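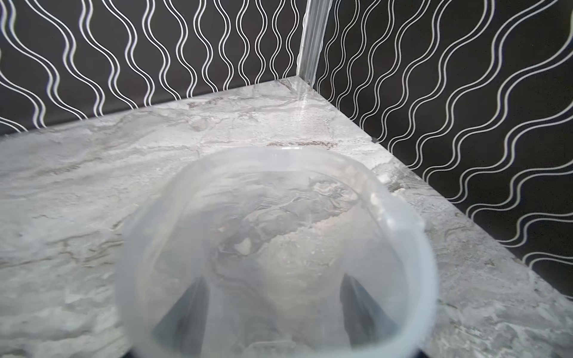 4. What the Room Does Before the Punchline

Last updated: April
40 shares | 50 comments

I went into this part of the study sure that jokes were what I'd be measuring. I'd sat through the whole spring run at Clarnidby (a comedy club with low ceilings and terrible chairs, and I love it) and I had 2073 laughs marked up by hand, each with a start, an end and a loudness score from one to five. Donnie Baird marked the same recordings without seeing my sheets. We mostly agreed on where a laugh began. We fought like cats over where one ended, and I'll come back to that in Section 5.

What kept bugging me was the stuff in between. Gobnait Egan, who hosted most of the nights, told me she can tell by her second sentence whether a crowd is going to be work. I asked how. "They breathe together or they don't," she said, and went off to find her drink. So I went back to the recordings and started listening to the gaps. 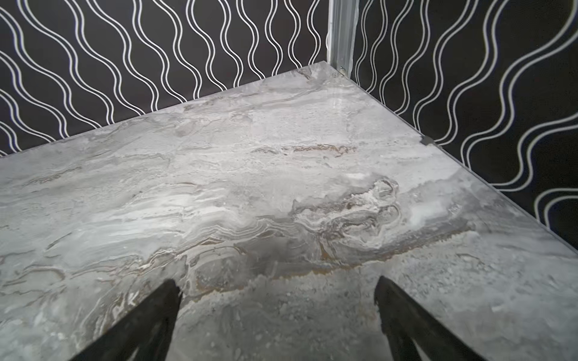
A quiet crowd is hardly ever silent, and I had to learn to hear that. There's chair noise, there's coughing, there's the person at the back explaining the last joke to their date. When I draw one of these stretches out on paper it looks a lot like the marble in Figure 1 – soft gray bands running more or less sideways, one blurring into the next, and then a thin tan vein going through. The vein is what I'm after. In my sheets it's a small giggle from one or two people, well ahead of the punchline, and I've been calling it an early laugh. Donnie calls it a leak, and his name is probably better.

Figure 1. Banding and veins, as the terms are used in this section.

Leaks turned up a lot more in bilingual sets, where the comic slips a few words of another language into the setup. Lawal Lawal does this all the time. He'll drop a phrase for the part of the room that shares it, they go early, and everybody else starts smiling at them before there's anything to smile at! Bent Þórarinsdóttir does almost the reverse: she translates herself badly on purpose, and the leak comes from people who know what she skipped.
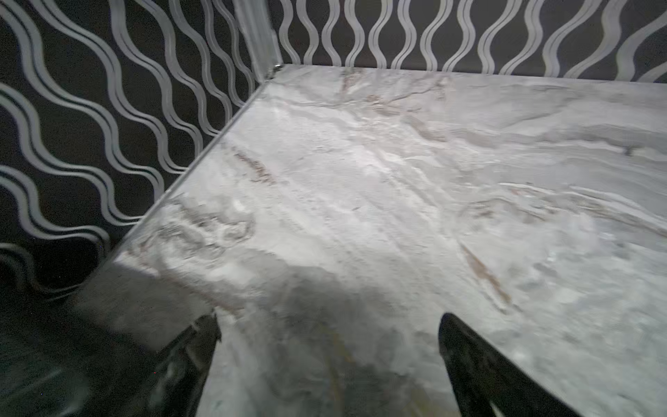 I don't want to oversell this. Bralik, the bigger theater across town, holds 400, and over there I could barely pick out a leak at all. That could be the size of the place, or it could be my microphone, which I'd hung too close to the bar. Lorcan Duggan played both venues with the same set and felt the bigger crowd was "later on everything," so I lean toward size, but one comic's hunch isn't much to stand on. The next section takes up endings, and the argument with Donnie.

12 people saved this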